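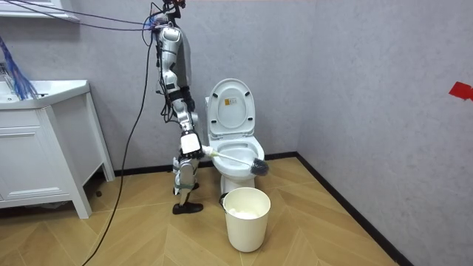 White-handled brush with a round black head, in the bowl near the front rim.

Toilet brush keeps missing the bit under the rim, any ideas?
Posted in Bathrooms by moffat_mum

We moved to Bidholm in January and the downstairs loo has had me beaten ever since. It's a plain white one-piece thing and the bowl itself comes up lovely, but there's a brownish line right up under the front rim that I can't shift. My brush has one of those round heads with black bristles and a long thin handle, and it just skates past. I've been through 2 bottles of cleaner already! Do I need a different brush or am I doing it wrong?

Lieven Van Beek
Sounds like limescale to me, we had the same in our old flat on Plakamgate. Your brush is fine for the bowl but a round head won't tuck up under a rim, so get one with a little side lip (mine's a Flandura, does the job). Before you scrub, push the water down with the brush, soak some loo roll in white vinegar and pack it up under the front edge. Leave it 6 hours, or overnight if you can keep everyone out. Don't put vinegar anywhere near bleach, and flush a couple of times first if you've used any. Mine took two goes.

tapdrip
just use more bleach

kettle_and_cloth
Bleach only whitened mine, the crust was still there when I ran a glove along it. I'd go with the vinegar, and an old toothbrush for the corners. Let the brush drip under the seat before it goes back in its pot too, mine used to stink!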